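Minutes of the Parts Station Working Meeting

Date: May 16, 2020
Present: Lorena Cisternas (chair), Lorraine Crabtree (minutes), two staff from Receiving, one from Stores
Apologies: Kwon (supplier contact)

1. Minutes of the previous meeting

Accepted with one correction. Item 4 gave the Stores shelf as shelf 2. It should read shelf 3. L. Crabtree to amend the filed copy.

2. Matters arising

2.1 The floor mat at the sorting station has been replaced.

2.2 The Zota label printer is still out of service. Stores will go on marking by hand until the new print head arrives. No delivery date has been given.

2.3 Part list 311 was issued in January and has not been revised. L. Cisternas asked for all open changes to be sent to her in writing before the next revision. Changes passed on by word of mouth will not be entered.

3. Station layout

3.1 L. Cisternas set out the layout now in use. The station is a white table made up of two panels, with the seam running from the far edge to the near edge. The metal tray goes at the center, across the seam. Four yellow bins go at the sides, two on the left and two on the right, with each pair set rim to rim.

3.2 Receiving asked whether the tray could be moved toward the near edge to shorten the reach. Not agreed. Bare table is to be kept on the near and far sides of the tray for paperwork and for parts waiting on a query.

3.3 The tray is to be empty at the start of each batch. The person opening the batch initials the batch sheet to confirm this.
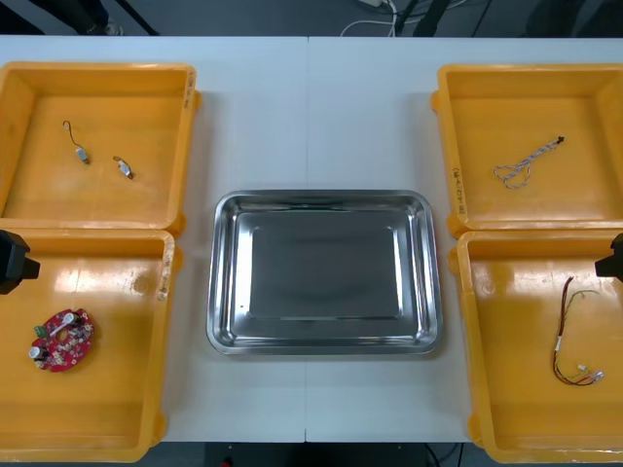 3.4 The panels are to be pushed fully together before the tray is set down. Stores reported one case of a screw caught in the seam. Clamps under the table were discussed. L. Cisternas will ask for a price from Plirik, who supplied the tables.

3.5 Bin positions will be named upper left, lower left, upper right and lower right, as read from the near edge. The older names (A side, B side) are withdrawn. The batch sheet still carries them and will be reprinted.

4. Marking of bins

4.1 Bins are marked by hand on the rim. Writing on some rims has worn and is hard to read from a standing position.

4.2 Three options were considered: rewriting by marker, printed labels, and engraved tags. Engraved tags were dropped on cost. Printed labels depend on item 2.2. Rewriting by marker was agreed as the interim measure, black only.

4.3 Stores noted that marker comes off when the rims are wiped with solvent. Wiping of rims is to be done with a damp cloth only. The instruction sheet will be changed to say so.

5. Condition and cleaning of bins

5.1 L. Crabtree reported on the bin check. The plastic is sound. Wear is limited to fine scratches and scuffs, with smudges on the walls. No cracks were recorded.

5.2 It was asked whether scuffing is grounds for replacing a bin. Agreed that it is not, unless the surface sheds material or a part catches on it. Blotches that stay after cleaning are to be noted on the bin record and left alone.

5.3 Glare from the overhead lights was raised by Receiving. The bins are glossy, and small silver parts are hard to pick out where the light falls on the floor of the bin. A matte liner was proposed.

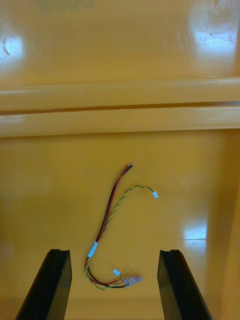 5.4 Against the liner: it would need its own cleaning routine, it reduces the usable depth, and small leads may snag on the edge. In favor: lower glare and less noise when parts are set down. A trial in one bin was agreed, with Birkis sheet cut to fit the flat part of the floor. Receiving to report at the next meeting.

5.5 Turning the table was suggested as a cheaper answer to the glare. Stores doubted that the floor space allows it. L. Crabtree to measure.

6. Sorting of parts

6.1 Small parts with leads are to be laid apart in the bin so that the wires do not tangle. Leads are not to be straightened at this station. A lead that looks damaged is a query and goes on the query sheet.

6.2 Circuit boards go in a separate bin from the small leaded parts. Boards are to lie flat and are to be held by the edge. Stacking of boards is not permitted, including for short periods.

6.3 The left side of the table was taken as the reference for the new instruction sheet, with the leaded parts in the upper left bin and the red board in the lower left.

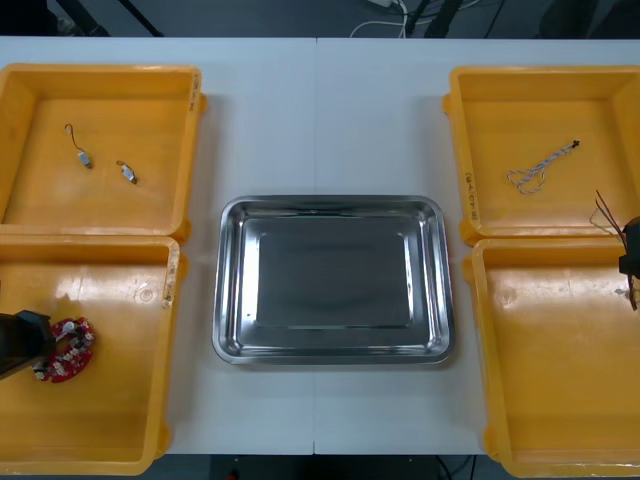
Sorting station: bins at the sides, steel tray at center.

6.4 Query 1769 (mixed parts in one bin) was reviewed and closed. The contents have been sorted again and returned to stock.

7. Actions

L. Crabtree: amend previous minutes (1); measure floor space (5.5)
L. Cisternas: clamp price from Plirik (3.4); reprint batch sheet (3.5)
Stores: rewrite rim markings (4.2); change the wiping instruction (4.3)
Receiving: liner trial and report (5.4)

8. Any other business

Stores asked for a second pair of tweezers at the station. Approved.

Next meeting to be called by the chair once the liner trial is complete.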